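Chapter 7
Working Rules for Hand-Held Grippers

After reading this chapter you should be able to:
state what must be checked on a hand-held gripper before a session
explain why the work surface is part of the procedure
fill in a session sheet that another person can follow

Chapter 6 dealt with fixed arms, where the guard, the stop button and the marked floor do much of the safety work. A hand-held gripper has none of these. The operator carries the tool, closes the fingers and decides when to let go, so the rules have to be written for a person.

The training shop at Fomville kept no written rules for its first 14 sessions. Rosalía Pacheco, who ran them, later compared the session sheets and found that two operators had given the same grip three different names. Sheets from October could not be matched with later ones at all. The shop then adopted the Ronlow procedure, a single page that covers the tool, the surface and the record.

The tool comes first. Check that both fingers move freely and meet evenly. Look at every threaded insert in the plastic parts. An insert that turns or sits proud of its boss takes the gripper out of use until it has been repaired - tape is not a repair.

The surface comes next. Note the material of the tabletop, any openings in it, and whatever else is lying on it. Clothing and straps should be kept clear of the fingers. Long, flat objects need extra care, as a small turn of the wrist moves the far end a long way. Grip them squarely on the edges and keep the free end away from your face.

The record comes last. Write down the object, the grip used and any drop, including drops that did no harm. Kwame Fiadzo's version of the sheet, given in section 7.2, takes 90 seconds to complete.

Figure 7.1 Long, flat object held upright between the gripper fingers 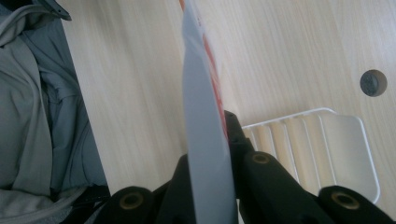
Department of Applied Automation, Vallejo Technical Program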